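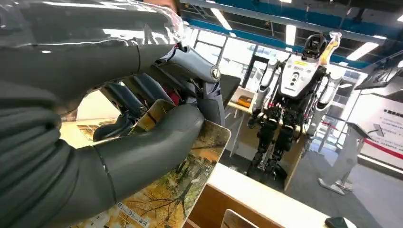
How to Make a Picture Matching Game at Home

Posted by Peninah Minja, 26 December 2023

A matching game is a deck of picture cards in pairs. You lay them face down, turn over two at a time, and keep the ones that match. You can buy one anywhere, but a homemade set can have your own pictures in it, and it costs very little if you already have a paper cutter and a printer.

I have made eight of these sets, mostly for relatives. The method below is the one I settled on after the third.

What you need

Heavy card stock, white, letter size
A printer, or access to a copy shop
A paper cutter, or a metal ruler and a craft knife
A glue stick or a sheet adhesive
Patterned paper or plain colored card for the backs
A corner rounder (optional)
Clear self-adhesive film or a laminator (optional)
A box or tin that closes

Choosing the pictures

Pick a theme first. Animals, food, vehicles and family faces all work. For children under four, choose pictures with one clear subject and a plain background. Older players like it harder, and you can use pictures that look alike on purpose - two different brown dogs, or several kinds of apple.

My sister-in-law wanted a set showing shops and street corners in Jellville, where she grew up. It was a nice idea, but half of the photos were brick buildings taken on gray days, and the adults had as much trouble as the kids. If you use places, mix in some close-up details such as a door, a sign or a fountain.

Twelve pairs is a good size for a first game. Six pairs is enough for a two-year-old. I wouldn't go past 34 pairs, which covers most of a dining table and takes a long time to play.

Before you print, put all the pictures side by side on the screen. Crop them square. Brighten any that look dull, because prints come out darker than the screen in nearly every case.

Laying out the sheets

Decide on the card size. I use 2.5 inches square. At that size you can fit twelve on a letter sheet, three across and four down, with a margin for the printer to grip.

Any word processor will do the job. Make a table with three columns and four rows, set every cell to 2.5 by 2.5 inches, and turn off the option that lets cells resize to fit the contents. Drop one picture in each cell. Leave the borders on in light gray so you have a line to cut along.

Print every sheet twice. Do both copies in the same session on the same paper. I once printed the second copies a week later with a new ink cartridge, and you could tell the two halves of the deck apart from across the room.

Printing

Use the heaviest card stock your printer takes. The manual gives this as a weight, and many home printers will jam on anything over 110 lb. If yours does, print on ordinary paper and glue that to card.

Set the print quality to high and the paper type to matte. Let the sheets sit for an hour before you touch them. Inkjet prints smear easily at this stage.

Backing the cards

Print will show through thin stock, and a player with good eyes will learn to read it. A patterned back solves this. Choose something small and even, like dots or a fine check. Large patterns are a bad choice, as each card ends up with a different piece of the pattern and can be recognized face down.

1. Lay the printed sheet face down on scrap paper.
2. Cover the whole back with glue, going all the way over the edges.
3. Lay the backing paper on from one side, smoothing it with the side of your hand as you go.
4. Put the sheet under a stack of heavy books overnight.

Don't skip the books. Sheets that dry without weight on them will curl, and the cards will rock on the table.

Cutting

Cut the long strips first, then cut each strip into squares. Change the blade if the edges start to look fuzzy. With a knife and ruler, make three or four light passes instead of one heavy one, and keep your fingers well back from the edge of the ruler.

Stack the finished cards and tap them square. Any that stick out can be trimmed, but take off as little as you can.

Round the corners if you have a corner rounder. Square corners bend within a few games.

Protecting the surface

Clear film adds a lot of life to the cards, especially if small children will be using them. Apply it to the whole sheet, front and back, before cutting. If you use laminating pouches, cut the cards first and leave a narrow border of plastic around each one, so the seal stays closed.

Laminated cards are slippery. They are harder to pick up from a bare table, and a felt mat or a tablecloth helps.

Storing the set

Write the number of pairs on the inside of the lid. When a card goes missing, take its partner out and keep it in an envelope in case the other one turns up.

Common problems

The cards are different sizes. The table cells resized when you added the pictures. Fix the cell height to an exact value and print again.

The backing is bubbling. There was too little glue, or it had dried before the paper went on. Work on half a sheet at a time.

The colors look flat. Check the paper type setting. On "plain paper" most printers use less ink.

Comments

Kibet Were: We used old calendar pages for the backs and it worked fine. The paper was thick already so no curling.

Vlastimil Procházka: Would spray adhesive be all right in place of the glue stick?

Peninah Minja: Yes, outdoors or with a window open. It grabs fast, so line up the edge before you let go.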